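The price of small things

Jan 22, 2025

The chemist in Skarkcombe sells a bottle of saline nasal spray for a sum that would get you a decent lunch in Esside. I know what is in it because the label is admirably frank. It is water and salt. The water has been made very clean and the salt has been measured, and I don't grudge anyone paying for either, but I had a cold last March and bought three of the things, and by the third I had started reading the receipt the way other people read thrillers.

Consumer law has little to say to me. A shop may charge what it likes for salt water so long as it puts the price on the shelf and doesn't fib about it. If I don't care for it I can go elsewhere. Elsewhere, in Skarkcombe, is a forty-minute bus ride, and the bus costs more than the spray.

I have no wish to see a man from the ministry setting the price of nasal spray. I grew up hearing about that sort of thing and the queues that went with it. What I would like is a good deal more modest, and it begins with knowing how much of the stuff I am buying.
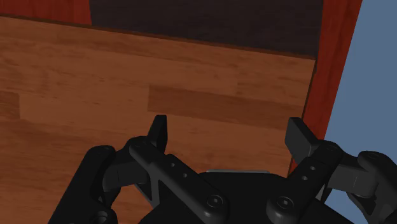
The unit price, and where it went

Supermarkets print a price per litre or per hundred grams on the little ticket, in type that seems to have been chosen by somebody with a grudge against eyes. Still, it's there. Walk into a small chemist and it has often vanished. You are left comparing a pack "with 88 doses" to a larger one offering 200, and a "family" bottle with 400, whose family discount, when I did the sum on the back of my hand, came to less than nothing. The big bottle was dearer per dose. I felt rather sorry for families.

Online is worse. Clikberg, where I now buy most of what I am too lazy to take a bus for, will sort its results by price, by popularity and by something called relevance. I searched for saline spray and was offered 1196 results, the most relevant of which was a humidifier. Price per dose was not among the choices. A firm that can remember I once looked at a garden bench could surely manage long division.

The usual reply is that shoppers can do the arithmetic themselves. Some can. Others are standing at a counter with a streaming nose and a queue behind them, and would pay almost anything to be at home. That is precisely the customer a high mark-up is waiting for.

I put this to the Czarnecka chain, which owns our chemist, and had a courteous letter back. It told me that prices reflect "a range of factors". I don't doubt it. I should just like one of the factors to be embarrassment, and for that the price per dose has to be on the shelf, in figures I can read without kneeling.

So: one rule, the same for small shops and websites as for the big ones. Same unit, same size of type as the price itself. Charge whatever you please after that. I may even go on paying it - the bus is no cheaper this year - but I'll know what I'm doing.
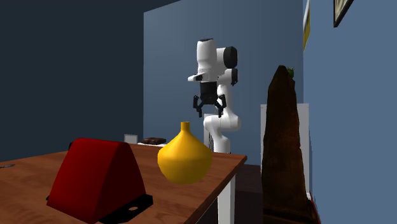
White robotic arm behind a wooden table, with a yellow vase. Computer-rendered.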